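Coffee stirring cell, spoon pickup off blocks
Workshop builds > Arms and grippers

dtomar_rawat
Spoon sits across two wooden blocks so the handle overhangs the front one. Mug goes close by on the right. Pickup pose is hard-coded, and I get 257 mm of reach from the base. 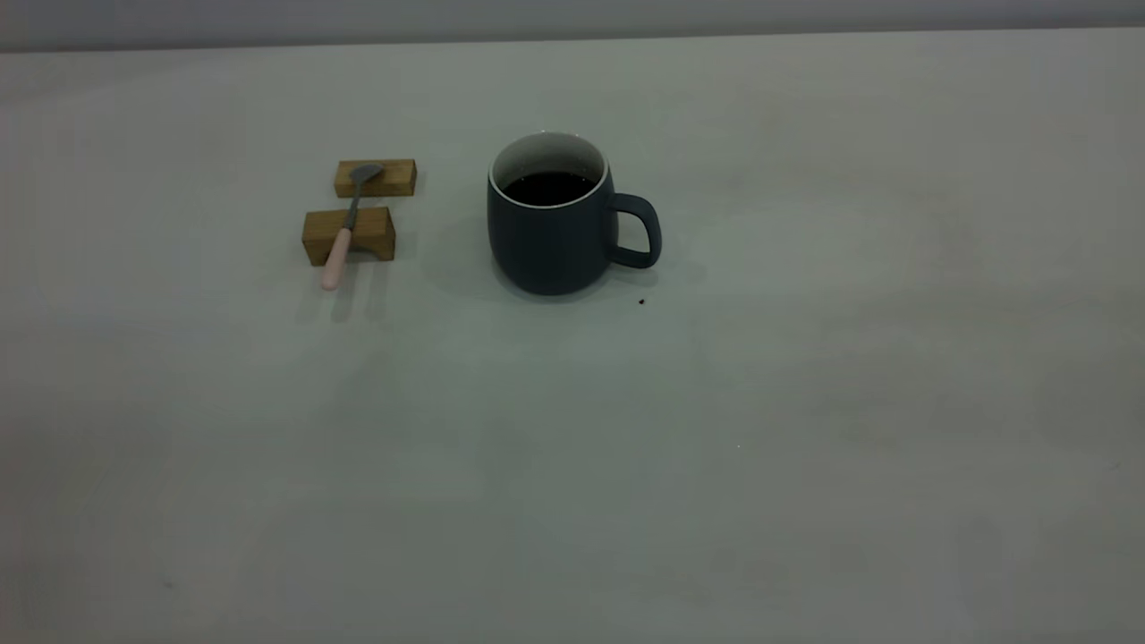
Re: Coffee stirring cell, spoon pickup off blocks

zofie_s
Too close. With the mug there, your wrist has no room on the approach. Move the mug out and leave the blocks alone.

hkanaujia
Disagree. A longer traverse means more drips. I'd keep it tight and come in from above at 60 mm/s.

zofie_s
From above you pinch the shaft. He wants the pink handle, and that is at the front.

dtomar_rawat
Wide layout for comparison. Same blocks, same mug.
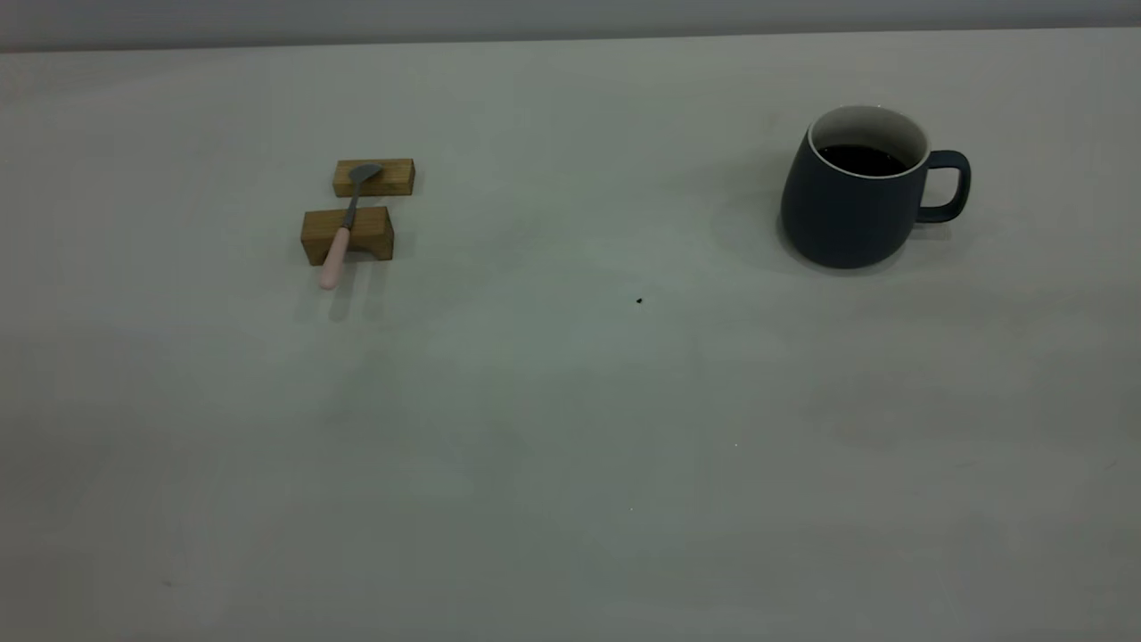

Wide layout, mug well away from the blocks

loi_l
The notch in the front block could locate the shaft. Saves you a vision step.

hkanaujia
Only if the block can't slide. Tape it down, run 100 cycles of each layout and post the misses.

dtomar_rawat
Will do Wednesday. Prando gripper firmware first.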